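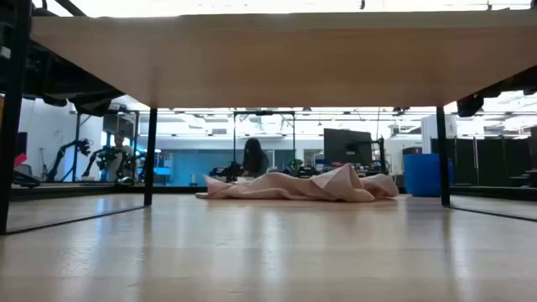

Kostard has withdrawn its Felen line of clear floor finish from sale and will replace it in April with a reformulated version, the company said in a notice to distributors. The change follows complaints that the finish, applied to pale wood floors in offices and classrooms, developed dull marks where furniture stood on it for long periods. Narrow supports gave the most trouble. A table on thin metal legs, standing on a polished floor that reflects the ceiling lights in long bright streaks, puts its weight on a few small contact points, and any softening of the film there shows up when the furniture is moved.

The fault was traced to a plasticizer that stayed mobile in the film after the stated curing time. Under load, it migrated toward the surface and left the coating tacky. Kostard's original data sheet allowed furniture to be returned after 9 hours. The revised sheet for remaining stock extends that to 80 hours and advises against rubber feet, which were found to absorb the plasticizer and leave a ring.

Testing was carried out by Unenitz, a materials laboratory that handles coatings and adhesives. The laboratory coated 200 panels, divided between the original and the new formulation, and loaded each with a steel foot at room temperature. Panels were inspected under low-angle light, where changes in gloss are easier to see than under direct light. According to the test summary, the new formulation left no visible marks once it had cured for the period given on the revised sheet. Panels loaded earlier than that still showed shallow dents.

The summary does not cover floors with underfloor heating. Kostard said a separate series is planned for those and that the product should not be used over heated floors until results are available.

Existing floors do not need to be stripped. For light marks, the company recommends cleaning with a neutral detergent, letting the surface dry fully, and applying one thin maintenance coat. Deeper marks require screening with a fine abrasive before recoating. Alkaline cleaners should be avoided on the old finish, as they raise the gloss unevenly and make repaired areas more noticeable.

Salehi, the regional distributor, will accept unopened containers for exchange. Opened containers can be exchanged if the batch number is legible and at least half the contents remain. Customers returning more than 10 containers are asked to arrange collection in advance.

The price of the finish will not change. The new containers carry a green band below the product name, and the two versions should not be mixed in the same coat.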